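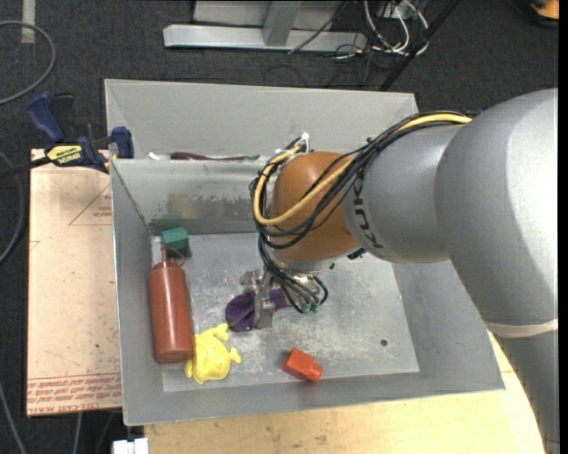
On April 3, 2026, a list member wrote:

> Just back from the Wavlow open day in Ulden and I have to say I'm sold. The arm cleared bin after bin of mixed junk and the operator hardly touched it. They told us Skekden has now done 1000 picks with a success rate over 80 percent on things it had never met before. If that holds up, we should stop talking about building our own grasp planner and ask for a license. Did anybody else make it over? I'd like to hear from someone who stayed for the afternoon.

I stayed for the afternoon, and I came home less sold than you did.

First, the number. I asked what "never met before" meant and got two answers from two people at the same table. One said the objects were new to the model. The other said the objects were new to that bin. Those are different claims, and the second one doesn't impress me much. I also asked whether the 1000 picks were in a row or picked out of a longer log. They said they would get back to me.

Second, what counts as a pick. I wrote down every attempt in the 2 o'clock session, 21 in all. By my reading 16 of them ended with the object over the drop box and let go there. Twice the gripper lifted something, lost it on the way up, and the screen still showed green. When I brought this up I was told the screen reports "grasp acquired." Fine, but then say so on the poster.

Third, the bin. It has sloping sides, so a lot of what gets pushed toward a wall will slide back to where the gripper can reach it. It was also clamped down on one side. I have no quarrel with either of those in a lab. Our totes at Staniforth have straight walls and they come down a roller line with nobody clamping anything. There is a narrow gap behind the rear inner wall too, and a long maroon thing was lying in it. I asked if objects in the gap go into the total and was told they are "out of workspace." So the hard ones leave the count.

The objects were a squeeze bottle, a yellow toy, some blocks, that purple thing it was going for, and so on. Well spread out, too. I never saw a full bin in the session I watched. We ship shrink-wrapped pairs and floppy bags, and I saw nothing like either one.

To be fair to them, the arm is a KUKA and it moved the way you'd expect, no complaints. The cables run along the outside in a big loop over the wrist, which I would want sorted out before anyone runs it for a whole shift. The people were friendly and let me stand there with a notebook for nearly two hours.

Before we talk license I'd want three things in writing: the full log with failures left in, their definition of success, and a run on our own totes packed the way we pack them. If Wavlow will truck the setup to Staniforth I'll supply the totes. They mentioned a second open day in October, and I'd rather have the log well before then.

Could you say which session you saw? If it was the 11 o'clock one, did you notice whether they were swapping objects between bins? My notes only cover the later one.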